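Drellton Display Kit: Set-up Guide

## 4. Backdrop and lettering

This section covers hanging the black cloth behind a table and fixing the cut-out letters to it. Read section 3 (stand assembly) first. Two people are needed for steps 2 to 4.

### 4.1 Before you start

- Cloth, black, one piece
- Aton clips, 4
- Letter set, cut-out, in its card sleeve
- Fixing pads, one sheet
- Table, at full height with the legs locked

Lay the letters out on the floor in reading order and check the spelling. Letters of different colours may be mixed freely. Keep the pads in their wrapper until step 5.

> **Caution:** Do not stand on the table to reach the top rail. Use a step stool on level ground.

### 4.2 Hanging the cloth

1. Place the table 2 hand widths in front of the stand. Leave any cable hole in the tabletop towards the back.
2. Hold the cloth by its top corners with the hem facing the stand. One person stands at each end.
3. Fold the top edge over the rail and fit a clip at each end. Fit the remaining clips between them at equal distances.
4. Let the cloth drop behind the back edge of the table. It should hang clear of the tabletop and must not be trapped under a table leg.

The cloth is cut wider than the rail and will hang in folds. Some sagging is normal and need not be pulled out, except where a letter is to be fixed. Smooth those areas by hand, working from the centre outwards. Do not iron the cloth on the stand.

### 4.3 Fixing the letters

5. Put one pad behind each corner of a letter. Wide letters such as M take a further pad in the middle.
6. Start with the middle letter of the word and work towards both ends. Press each letter for a slow count of 4.
7. Step back to the front of the table and check the line. A letter fixed across a fold will lean or look stretched from the side. The M tilts to the right, and the I stands upright after a gap of plain cloth.
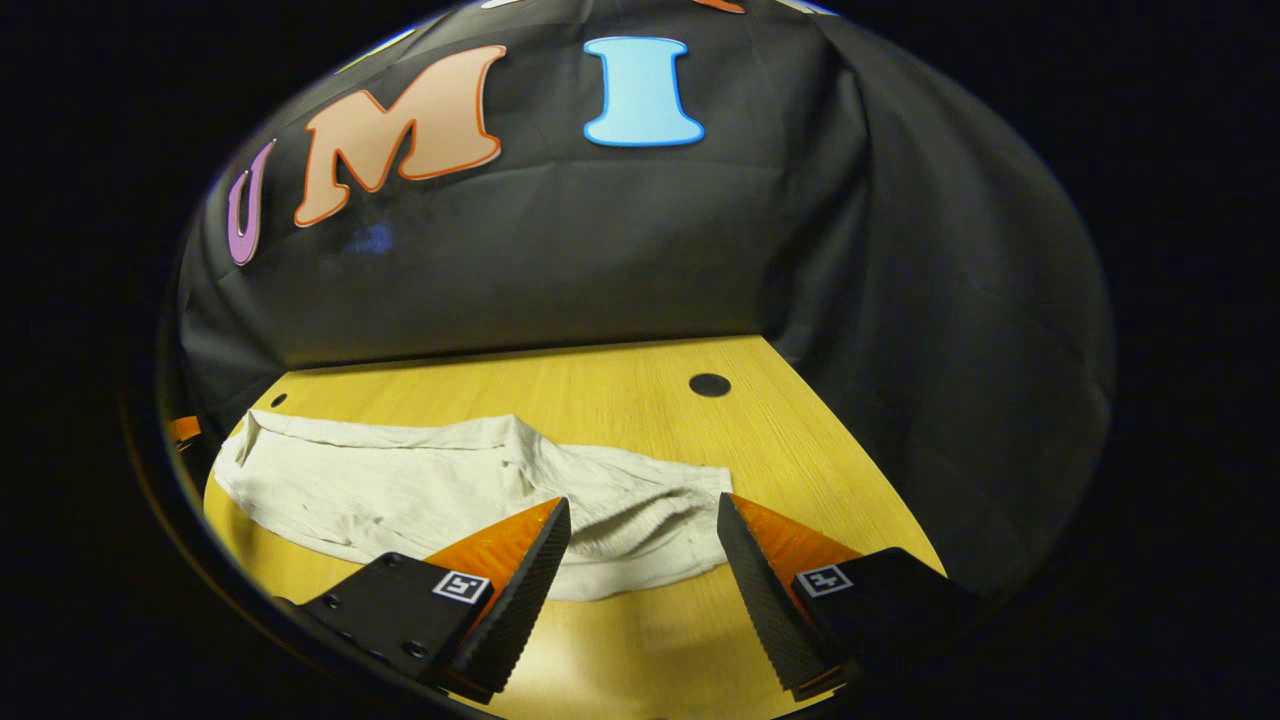

8. To correct a leaning letter, lift it from the lower corner, smooth the cloth and press it back. Replace any pad that has picked up fluff.
9. Remove cloths, clothing and packaging from the tabletop before laying out the display.

> **Note:** Pads may leave a faint mark on black cloth. Brush it lightly when the letters are down. Do not use solvent.

### 4.4 Taking down

Remove the letters before the clips. Return them to the sleeve flat, with the pads peeled off. Fold the cloth lengthways, then roll it.

Spare pads and clips are ordered from Nustell under the kit number on the sleeve.

Text: Sang Bùi. Checked: Anas Shboul, 9/13/21.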